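Talk notes - baskets on the table, small hospitality group, March 2018

Start w/ the bread basket. Everyone has one, everyone bought it in a rush. Ask for hands - who has thrown one out this year?

Lajos Bodnár's order at Ellden - 3,375 baskets in one go, all the same shape. Tell it quick. Don't get stuck on the shipping part again.

Why shallow + rectangular. Rolls sit in one layer, guests can see whats left. Round ones look nice, waste table space. Long side facing the guests.

Synthetic rattan vs willow. Willow snaps, goes gray, hates the dishwasher. Synthetic - wipe, rinse, done. Light tan goes with white tops, dark brown shows flour (Konolach found out in August, ask Ferenc Somogyi if he's in the room).

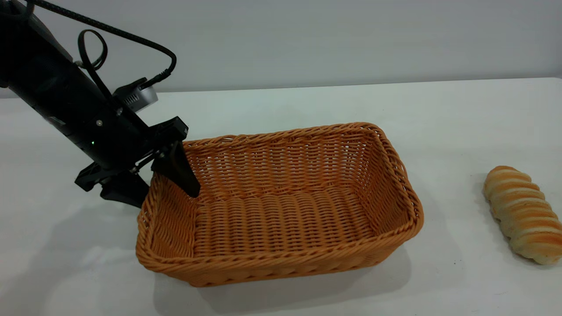 Rim next. Thick braided rim takes the knocks, thin one starts to unravel at the corners first. Pass the 2 samples around NOW, before the slide on cost. Get them back!!

Walls that lean out a little - easier to reach in, and they nest. Stack of 10 max or the bottom ones go out of shape. Primavo people stack higher, dont argue, move on.

Bottom: ridges hold crumbs. Turn over, tap, soft brush along the ridges and not accross. Liner if its bread, no liner for sachets or cutlery.

Cost slide. About 4 minutes, no more. Begović quote is the old one, say so.

Questions. If someone asks about lids - no lids, bread sweats.

Handout by the door, cleaning steps on the back. Samples back in the box before coffee.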